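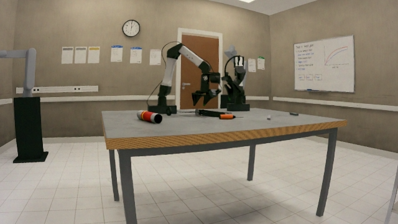 Budget for a two-arm cell gets eaten by the stuff that isn't arms. Learned that on the Nitura bench. We had the arms priced to the cent and forgot the table, the cabling, the space around it. So before you ask for a single quote, lay the whole thing out in sim, walls and door included. In our layout both arms sit near the far edge of the table with the door right behind them, and that was enough to start a long talk about who walks through there and when. Cheap talk to have now. Not cheap once the table is bolted down.

What you need before starting: a room plan, a list of the parts you want handled, and someone who can sign for money. For us that was Rok Berisha. Get him (your him) in early.

Step 1. Fix the table size first

Everything hangs off this. Arm reach, mount positions, cable length, all of it. Draw the tabletop, drop 2 arms on it, then move them until both can get to the middle. Leave room for the objects. People forget the objects. 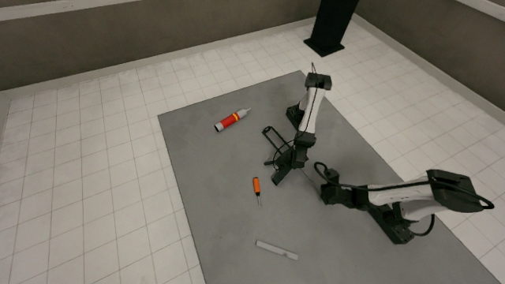 Both arms toward the middle, tube, screwdriver and white strip off to one side.

Write down the mount spacing once you like it. Quote requests go out with that number on them or they come back useless.

Step 2. Pick test objects that look like your real work

Don't budget around a cube. Put in a can, a screwdriver, something long and flat, something thin. The long thin ones drive the gripper choice, and gripper choice is where the price jumps. We asked Fastico and Lefèvre for fingers and the quotes weren't even for the same kind of thing, becuase we hadn't said what we were picking up. Send the object list. Send sizes. 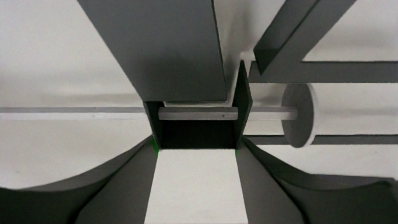 Same goes for spare fingertips. Put them on the first order — adding them later means a second shipping charge and a second signature. We carry 38 dollars per tip in the plan and buy a small bag of them. Check stock before you count on that, lead time on ours was 30 days.

Step 3. Price the boring lines

Make a sheet, one line each:

Table and frame
Mounts and bolts
Cables, plus longer ones than you think
Power at the wall
Fingers and spare tips
Controller shelf or cabinet
Shipping, both ways if it's a demo unit
Training time for whoever runs it

Ours had 800 dollars for mounts and cables together and that was too low. Split them. One lumped line is the first thing finance cuts and you can't argue for it if you dont know what's inside.

Step 4. Check the close work

Go in tight on the gripper views, not only the wide room view. Look for tools lying where the other arm has to pass. If a part of one arm sits over a bar you wanted the other one to grab, change the layout or change the sequence before you buy anything. Run it again after each change. Save every version with the table size in the file name, you'll want to go back.
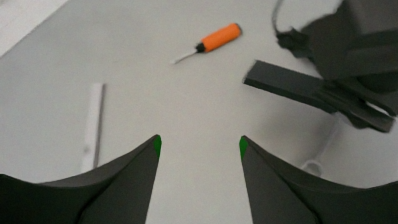
Step 5. Send the quote requests

One page. Table size, mount spacing, object list, delivery month. We wrote April and got asked which end of April, so say early or late. Ask each vendor to price the arms, fingers and service plan apart. Enis bundled theirs and it took three emails to pull it apart.

Then leave the sheet open until the last quote is in. Fill in the real numbers next to your guesses, keep both columns, and hand that version to whoever signs.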